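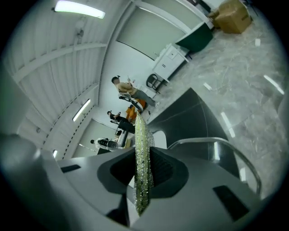 Green glitter and polished metal tubing under the ceiling lights at Haruleck.

Haruleck Workroom: Frequently Asked Questions

Last updated 25 Jul 2023

These are the questions we get most from people who book the workroom for craft sessions, classes and meetings. If yours is missing, write to the office and ask for Waltraud Diekmann.

BOOKING AND ACCESS

Who can book the workroom?
Anyone over 18 who lives or works in the area. Groups need one named person who signs the booking form and stays until the room is locked. Businesses can book too, at the business rate on the price sheet.

How many people can use it?
The limit is 40, including whoever is running the session. For craft sessions with tables out we recommend fewer, and the office can send you a floor plan to work from.

How early can I get in to set up?
Setup time is part of your booking. If your class starts at 11 and you need an hour to lay things out, book from 10. The door code works only during your booked hours.

Can I leave materials there between sessions?
Yes, if you rent a locker. Lockers are in the hallway and are rented by the month. Materials left in the room itself go to the lost and found shelf, and after 8 days we give them away.

What if I need to cancel?
Tell us at least 2 days ahead and you can move the booking or get your money back. After that the fee stands.

GLITTER AND OTHER LOOSE MATERIALS

Is glitter allowed?
Yes, with limits. Glitter that is fixed to something is fine: glitter foam, glitter card, glitter ribbon, glitter fabric and the sparkly kind of scrubbing pad that some groups cut up for projects. Loose glitter in tubes and shakers is allowed only at the table nearest the sink, over a tray.

Does fixed glitter shed?
Some of it does. Cut edges are the worst, and strips that have frayed at the end will drop flecks whenever they are handled. Rub the edge with a piece of tape before you pass the strips around. With glitter fabric, a thin line of white glue along the cut edge holds the flecks well once it dries.

Are there colors I should avoid?
No. Pale green and silver are easy to miss on the floor, so look from a low angle when you check. Gold and red show up without much trouble.

How do I get glitter off the chairs?
Start with the lint roller from the cleaning cabinet and go over the seat and the back. Pay attention to the seams. If flecks stay down in a seam, press a strip of masking tape along it and pull it off slowly. Do not use a stiff brush. It pushes the flecks in deeper and roughs up the cover.

For the metal tubing, a damp cloth is enough. Wipe in one direction, fold the cloth and wipe again with a clean side. A dry cloth drags the flecks along the polish and leaves fine lines that we cannot get out.

What about the gap between the seat and the frame?
People miss this one. Paper scraps, foam offcuts and beads collect where a panel meets the tube. Tip the chair forward over a sheet of newspaper and tap the frame with your hand. Use the crevice tool on the vacuum for anything that does not fall out.

Can I use the regular vacuum for glitter?
Yes. Use the one marked Prosteck, which has the fine filter. Empty it afterward into a bag and tie the bag before it goes in the trash. The other vacuum is for the hallway and blows fine material straight back out.

Can I wash glittery things in the sink?
Please do not. Wipe brushes and trays with a paper towel first and put the towel in the trash. Glitter goes down the drain with everything else, and the trap has had to be taken apart before.

FURNITURE

What furniture comes with the room?
Folding tables and tubular metal chairs. They are included in the price. There is also a rolling whiteboard that you may use if nobody has reserved it. Cushions, easels and display boards are separate and have to be requested on the form.

Can I move the furniture?
Yes. Lift it, please. The feet have plastic caps, and dragging pulls them off. If you find a cap on the floor, push it back on or leave it on the windowsill with a note saying which piece it came from.

How should chairs be stacked?
No more than 8 to a stack, all facing the same way, against the long wall. Wipe the frames before stacking. Grit caught between two frames scratches both of them.

The polish on a frame looks dull. Can I clean it?
You can use a damp cloth with a drop of dish soap and then a dry one. If it still looks dull, leave it and tell us. We use a paste called Cormier for the frames, and it stains fabric and vinyl if it gets on the cover. Steel wool and abrasive pads must not be used on the tubing, including the green ones from the kitchen.

I found a tear or a loose screw. What should I do?
Put the piece by the door with a red tag on it. Tags are in the cleaning cabinet. Lutz Kuhlmann checks tagged furniture and does the repairs. You will not be charged for ordinary wear.

Is glue on a seat ordinary wear?
No, but tell us quickly and it usually comes off. White glue can be softened with warm water on a cloth. Let it sit, then lift it with a plastic scraper. Hot glue should be left to cool completely and then peeled. For contact adhesive or super glue, do nothing and tag the chair.

Can I bring my own furniture?
Small items, yes. Anything that needs two people to carry has to be agreed on first, as the hallway doors are narrow.

LIGHT, CEILING AND WALLS

Is the light good enough for detailed work?
Most people find it fine. The fluorescent lights on the ceiling give an even white light. For sewing, beading or painting small figures, bring a table lamp. Outlets are along the wall and extension cords are in the cabinet.

Can the lights be dimmed?
No. They are either on or off.

Colors look different when I get home. Why?
Fluorescent light is cooler than most home lighting. Greens and grays shift the most, and metallic flecks look whiter than they do by daylight. If you are matching colors for a finished piece, take your samples to the window before you cut.

May I hang things from the ceiling?
No. The panels and beams are not to be used for hooks, string or tape, and nothing may be tied to the light fixtures or to any other fitting. Use the freestanding rail instead. It is kept behind the door and takes banners, mobiles and drying work.

May I put things on the walls?
Use the removable putty we supply. Do not use tape on the painted trim. Koen Verschueren repainted it in July and would like it to stay on.

PHOTOS

Can I take pictures during my session?
Yes, as long as the people in them agree. If you send us pictures for the website, include the name of your group and say whether we may print it.

CLEANING UP

What has to be done before I leave?
Tables wiped and folded. Chairs wiped and stacked. Floor swept, or vacuumed if you used glitter, sequins or foam. Trash bags tied and taken to the bins behind the building. Lights and windows checked, door pulled shut until it clicks.

What is in the cleaning cabinet?
Cloths, paper towels, lint rollers, masking tape, dish soap, both vacuums, a broom, a dustpan, plastic scrapers, red tags and spare trash bags. If something has run out, write it on the list inside the cabinet door.

Is there a cleaning fee?
Only if the room is left in a state that delays the next group. The fee is $40 and is billed to the person who signed the form. If you run out of time, call before your booking ends and we can often give you a few extra minutes.

The room was not clean when I arrived. What now?
Take a picture and send it to the office before you set up, so that it is not counted against you. Then clean what you need to and carry on. We will add the lost time to your next booking.

Can leftover craft materials be donated?
Yes. Unopened packs and clean offcuts larger than your hand can go in the Drullia box by the lockers. Wendelin Thaler sorts it for the after-school group. Glitter foam and ribbon are always wanted. Please no open tubes of glitter, dried-out markers or used scrubbing pads.

Who do I call if something goes wrong in the evening?
Makis Sotiropoulos has the evening phone. The number is on the card next to the light switch. For a leak or a power failure, call him first and send the office a message afterward.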